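Week 6 handout: Backups that survive a bad day

Last week we covered user accounts and why you shouldn't do your daily work as an administrator. This week is my favourite topic of the whole course, and I promise it is more fun than it sounds! Backups are where ordinary home users can do as much good as any professional, with a cheap drive and 20 minutes of setting up.

What counts as a backup

A backup is a second copy of your files that stays put when the first copy goes wrong. Plenty of things look like backups and fall short. A synced folder is the usual one. If you delete a file on the laptop, the sync tool very obediently deletes it everywhere else too (and if something scrambles your files, it passes on the scrambled versions just as fast). Sync is lovely for moving between machines, so keep using it, but don't count it.

System restore points are another. They can put Windows settings back, and sometimes get you out of a bad driver install, but they are not meant for bringing back your photos or your accounts spreadsheet.

The 3-2-1 rule

Three copies of anything you care about, on two different kinds of storage, with one of them kept somewhere else. The copy on your computer counts as the first. A USB drive makes two. The third might be an online service, or a drive left at a relative's house and swapped every month or so.

Full, incremental, differential

A full backup copies everything each time. An incremental one copies only what has changed since the last backup of any kind, and a differential copies what has changed since the last full one. Our worked case is the practice folder on the lab machines, Hsueh, which holds 1430 files and takes up 800 MB. Run a full backup on it, edit two files, then run an incremental. Look at the size of the second one. It's tiny! Do it again as a differential after editing two more, and compare.

The catch comes when you restore. With incrementals you need the full backup and every step after it, in order, and one damaged step can spoil the ones that follow. With differentials you need only the full backup and the latest differential. They do take up more room as the weeks go by.

Unplug the drive

Ransomware goes looking for every drive it can write to, and that includes the external one sitting happily in the USB port, plus any network share you have left mapped. So plug in, run the backup, eject properly, unplug. Put the drive in a drawer. If you use a network box, give the backup job its own account and password, and don't let your everyday login write to that folder.

Lab exercise

We'll use Cutari, the backup program already on the lab machines. Work in pairs if you like.

1. Open Cutari and make a new job called Suneo.
2. Choose the Hsueh folder as the source and your USB stick as the target.
3. Turn on "verify after copy" and run a full backup.
4. Rename the Hsueh folder, so that you can't cheat.
5. Restore from the stick to the desktop and count the files. Do you get 1430?

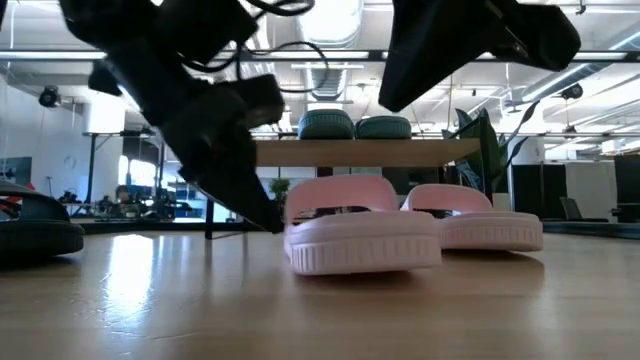
Fig. 3. Grippers and pink slide sandals.

Step 5 is the one people skip at home, and it's the best bit. Last term's first attempt brought back 94 files, all from a single subfolder, because the wrong box was ticked in the source list. A test restore found the mistake straight away, and the fix was one click.

For next week

Try a restore on your own computer, even if it's only one file. Read the Gatetti notes on file versions, sections 2 and 4, and bring a question about encryption. We'll be locking our backup drives with a password and looking at where to keep the recovery key.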